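May, notebook, wood bench

Gagnon board, second pass.

Picked up the pale board again after lunch. It had been leaning in the rack by the Durno cabinet since the glue-up and I wanted to know how much it had moved. Laid a straightedge across the grain at both ends and in the middle. Slight cup toward the near edge, less than the thickness of a business card. I can live with that.

Scraped the leftover glue along the seams first, then went over the whole face with 80 grit to get the mill marks out. After that 120, then 180, vacuum between each. The lower planks have the wild grain and they fuzz up if I lean on the sander, so I let the weight of the machine do it and went slower there. Stopped at 180 for now. Tormod Solberg wants 220 before any finish goes on — fine, but I would like to raise the grain once with a damp rag and see what stands up.

Finish: test strips on the offcut. Imden oil on one half, the Larance water-based on the other. The oil goes quite yellow on this wood. The water-based stays close to bare but feels rough after one coat. Leaving both overnight. There is a 500 ml can of the oil open on the shelf, lid is dented, please press it down all the way.

Edges still to do. I want a small roundover on the near edge and nothing on the far one. Router bit is dull, new one is on the list.

Board is back on the blue pegboard with the plastic blocks on it, grain side up:
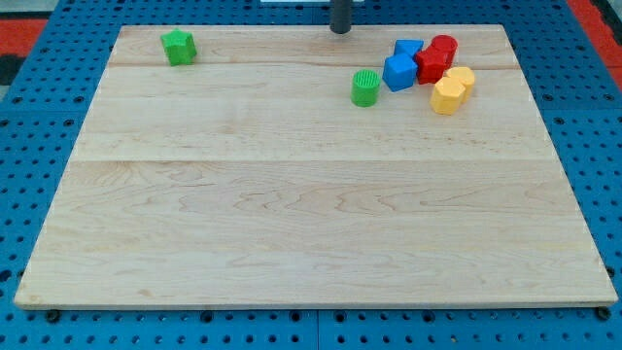

Selina Leitner: I would skip the oil if this is going to be a work surface. It took ages to cure on the last shelf and picked up every bit of dust. Water-based, two coats, knock it back with 600 between them. And do the underside too, same number of coats, or that cup will get worse.

Okay, underside too. Need to check how much Larance is left before starting. Wipe-down with the damp rag is first thing tomorrow, 220 after it dries.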